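**The Winter Coat**

My grandmother sold her coat in November, in the second year after the river took the lower street of Wernow. She sold it to a woman from Porard who came with a small truck and a tin box full of money. I was standing behind the stove and I heard the price. It was 3000, and my grandmother did not bargain.

The coat was dark green, with a collar of fur that had become thin on the left side. She always carried her bag on that shoulder. When I was small I used to hide my face in that collar when we waited for the bus to Zhuravel, and it smelled of camphor and of bread. I believed then that all coats smelled like this.

"You will be cold," my mother said, after the truck was gone.

"I was cold before," said my grandmother. She counted the money twice and put it under the bread board. Then she peeled potatoes until it was dark, many more than we could eat.

We did not know for what she needed the money. My mother thought it was for the roof. My uncle thought it was for a doctor, and he was angry that she had not told him which part of her was sick. He came on his motorcycle and walked through the rooms, looking at her hands, her ankles, the color of her eyes. She gave him soup and sent him home.

In the morning she put on two sweaters and my grandfather's jacket from the railway, and she went out. She came back in the evening with mud on her shoes. She did the same the next day. On the third day I followed her.

She walked along the dam, past the pump house, to the place where the lower street had been. Only the stones of the foundations were left there, and one gate that still opened and closed when there was wind. At the end stood the house of the seamstress. It was the only one with walls. My grandmother had bought it. For the price of a coat she had bought a house with no windows, 5 apple trees, and a cellar full of brown water.

I waited by the gate and watched her carry out the water with a bucket. She saw me, of course. She had always seen me.

"There is a second bucket," she said.

We worked until spring. I went to school in Wernow in the morning and to the house in the afternoon, and at home I said that I was playing. In the cellar we found a pair of scissors, a shoe form, and a jar of buttons closed so well that the buttons were dry. She washed the jar and put it on the window sill, where there was still no window. I asked her why she wanted this house and not another one. She said that she had learned to sew in it when she was a girl, at a long table near the light, and that she had been happy there for 2 winters. I thought she would say more, but she went down for the next bucket.

She lived in it for eleven years. She never bought another coat. When people asked, she said that the railway jacket was warm enough, and perhaps it was.

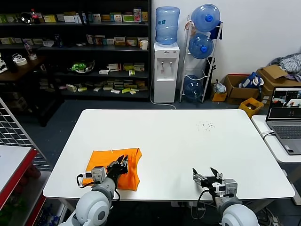 My grandmother had one rule for cloth, and she taught it to me at the table she put where the old one had stood. Before you cut, you must fold the cloth and leave your hand on it for a moment, so it can become quiet. I laughed at this rule for years. Now I live around 40 kilometers from Wernow, and I have the picture with the orange cloth on my wall, next to the calendar from Hiludix. The cloth lies folded on a white table, a little rumpled at the edges, and a black hand with many fingers rests on top of it, near the corner. When I look at it I hear her voice telling me to wait, wait, not yet.

Last year I saw a green coat in a shop in Porard. It hung at the back, between a wedding dress and some uniforms, and the collar was thin on one side. I asked the girl if I could try it. It was too short in the sleeves, and it smelled only of the shop.

I put my bag on my left shoulder and stood in front of the mirror. The girl asked if I wanted it wrapped. I said that I would wear it, and I went out to look for the bus.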